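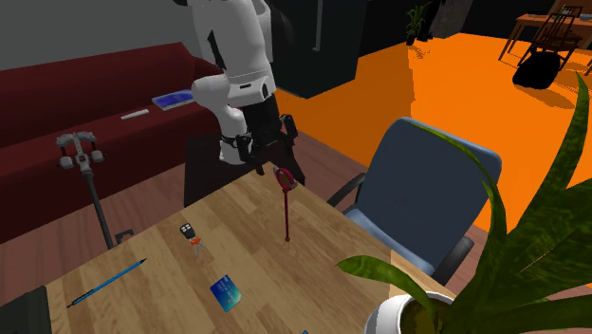

*Corinne Tewell*

So I've finished grading the short story essays, all 115 of them, and I have thoughts!

The task was simple enough (or so I figured back when I wrote it). Read "The Ferry at Trosard" from our class reader, pick one moment where the narrator changes her mind, and write 700 words on how we know. The trouble is that the narrator never says she's changed her mind. She just stops talking about Zindville and starts asking what time the boat leaves. I love that. My tenth graders did not love that.

A good half of the essays told me the whole plot, start to finish, and then stuck "this shows she changed" on the end. I used to write "too much summary" in the margin and move on, which I now think is pretty useless - if you knew how to stop summarizing, you would have stopped. So this time I underlined the one sentence in each essay where the student had an opinion, and wrote "start here" next to it. Some of those sentences were great. One kid noticed that the mother only gets quoted after page 20, when the daughter finally begins listening to her, and I've taught this story for years without seeing it!

Rewrites are due after the break. I'm cutting the length way down and asking for two quotations, each one under a line long, with everything else in their own words.

We'll be on to poetry by May, and I still haven't picked the poems. If you have a short one about leaving home that isn't in every textbook, leave it in the comments.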